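Projects > Gwynne Working Group > Minutes

Household and Shop-Floor Tasks Working Group
Minutes, August meeting
Opened 10:05 a.m. Chair: Ngân Tô

1. Previous minutes
Accepted with one correction. Item 4 should read "shelf facing", where it read "shelf filling".

2. Task list
The list stands at 22 chores, divided between home (Villia flat) and shop floor (Nimthorpe store). The chair asked that each be marked as ready, partly ready or not ready for a machine. Folding fitted sheets, emptying a dishwasher with mixed cutlery and bagging soft fruit were marked not ready without discussion. Wiping a clear bench was marked partly ready. The arm can follow the path but has no check for what has been missed.

3. Sorting and lining up by size
This is the bench version of facing a shelf or putting canisters back in order. Plain wooden cubes are used so that grip and placement can be judged apart from packaging. The target is a row with the largest cube at the left, each touching the next, front edges in line.
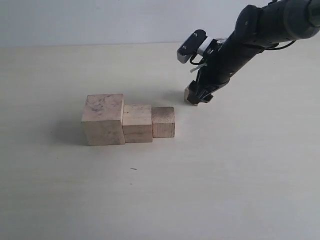
Members agreed that placing the last item against its neighbour is the harder part of the task. Too much force shifts the whole row, and too little leaves a gap that a shopper would notice. The arm's speed near the row is to be limited until the contact setting has been reviewed. It was noted that store staff do the same job by feel while looking elsewhere.

The proposed trial length of 1000 placements was considered excessive for a first pass. Agreed: 100 placements, then review. A dropped block, or a row needing correction by hand, counts as a failure.

4. Shop-floor readiness
Nimthorpe asked whether the arm could face a bay overnight. The chair's view was that it could not be left unattended at present. Cartons of one size may be feasible. Pouches and anything in shrink wrap are not. The shelf depth of 800 mm is also beyond what the present mounting allows.

5. Plorkent mount
Quote received. Deferred until the reach figures are confirmed.

Actions
Ngân Tô: revise the task list with the three markings.
Gwynne bench: run the 100 placements and log failures by type.
Nimthorpe: supply carton sizes for one bay.

Closed 11:20 a.m.

Filed under: Meeting records, Handling trials
2 comments | 0 shares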